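I have assembled a lot of small tables in my life and I'd have told you I was past getting excited about one. And then the Lightfoot side table came into the house and here I am, writing a whole review of it (and of the stuff that lives on it, because that part kind of took over).

So, background. My sister has the big brother of this table from Ditau and loves it, but it weighs a ton and wouldn't fit through my back hallway without taking the door off. I wanted something small that I could drag to wherever the kids were playing and then drag back again before dinner. The Lightfoot has a dark walnut-brown wooden top, thin black metal legs and an X brace on the end. That's the whole table! No drawer, no shelf, no cup holder, thank goodness.

Putting it together took me 36 minutes, and I'm counting the part where I had the brace on backwards. You get 11 bolts and one of those tiny hex keys that hurts your fingers. Get a real one out of the garage if you have it. The instructions are drawings only, and drawing four is just wrong, the washers go on the outside. Once I'd figured that out it went fast.

Does it wobble? A little, on my old kitchen floor, but everything wobbles on my old kitchen floor. On the rug it sits fine. I leaned on it with both elbows while talking to Clive Hulme next door through the window for a good long time and it didn't complain. The metal does get cold in the morning if you've got bare feet and you bump it, which I do, constantly.

The top cleans up nicely. We've had juice on it, and glue stick, and something purple I never identified. Damp cloth, dry cloth, done. It does show fingerprints when the sun comes in low, so if that's the kind of thing that bugs you, maybe look for a lighter finish. Imholm makes a pale one that's close to the same size, but I thought the edges felt sharp in the store.

What I really want to talk about is how good it is for play food. The kids' old setup was a plastic kitchen with a sink that took up half a wall, and they mostly ignored it. Give them a plain flat top, one pot and a banana and they're busy until lunch! The little steel pot is the favorite by a mile (it has a proper lid with a knob, so there's a lot of banging, be warned). The yellow block has been cheese, soap and a birthday cake. I keep a green cloth with it all for a tablecloth, or a blanket, depending on who's in charge.
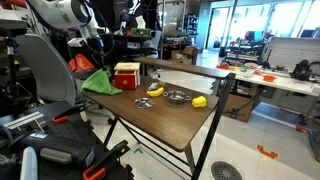 Review and photo by Kwabena Bawa, July

The red drawer box is a separate buy and I'd get it again too. It has a round knob that small hands can manage and a natural wood lid on top, and I like how the red looks against the dark wood. The drawer stuck a bit the first week. I rubbed a candle stub along the runners and it's been smooth ever since.

Gripes: the felt pads for the feet fell off almost right away, and I wish the top were a hand's width deeper. With the pot, its lid, the banana and the box all out there's still room to play, but two kids with four elbows will find the limit pretty quick. Also it came in a box big enough for a refrigerator, come on.

Would I buy it again? Yep. I'm thinking about a second one for the porch, if they ever do it with a top that can take rain.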